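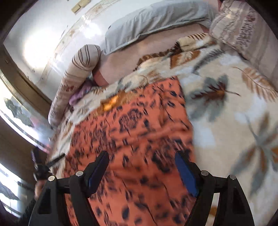 Progress report on the Wisora hand-held gripper kit
Dosside home tasks trial, to Ovbridge
10/03/2025

Hello all, and thanks for being patient while I got this together. You asked for plain words on whether the Wisora kit is worth keeping on after the trial, so I'll give you what I've got so far, grumbles included.

We've had 6 kits out on loan since the start, and the job I set first was bedding and cloths: spreading, folding, squaring up on top of a made bed. I picked it because it's fiddly and because every house has it. Plain sheets were easy enough, so I moved us on to printed cloths over printed bedspreads fairly quickly, and I'm glad I did (you find out a lot more!). We have 200 folding runs saved and checked. The target to July is 500, and I think we'll make it if the spare parts keep coming.

The good bits first. The fingers are simple to get on with. New people pick up the squeeze in a morning, and the pads get hold of thin cotton better than I'd dared hope. The screws are on the top where you can reach them, bless whoever decided that, so swapping a finger is a kitchen table job. 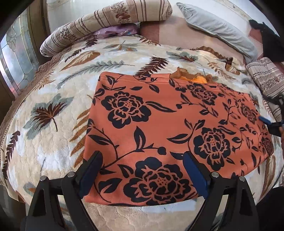

Folding goes best with a gripper in each hand, one to hold an edge still while the other brings the cloth over. I'd like us to stop buying singles for this sort of work and only order pairs. Ó Ceallaigh, who supply the kits, have quoted us a pair price and I've put it on the costs sheet.

Now the grumbles. The side arms are long and they catch on thick blankets. Quick sweeps across a bed come out smeared in the recordings, so I've been nagging everyone to slow down, and we threw out 50 early runs over it, which hurt. The instruction booklet is poor too. I've rewritten the set-up pages myself and you're welcome to a copy.

Next up is pillowcases, then towels, then back to big blankets once I've tried the shorter arms Wisora are offering. Money is on track apart from postage, where I guessed far too low. Could you let me know whether I can move a bit across from travel? I've hardly touched that line.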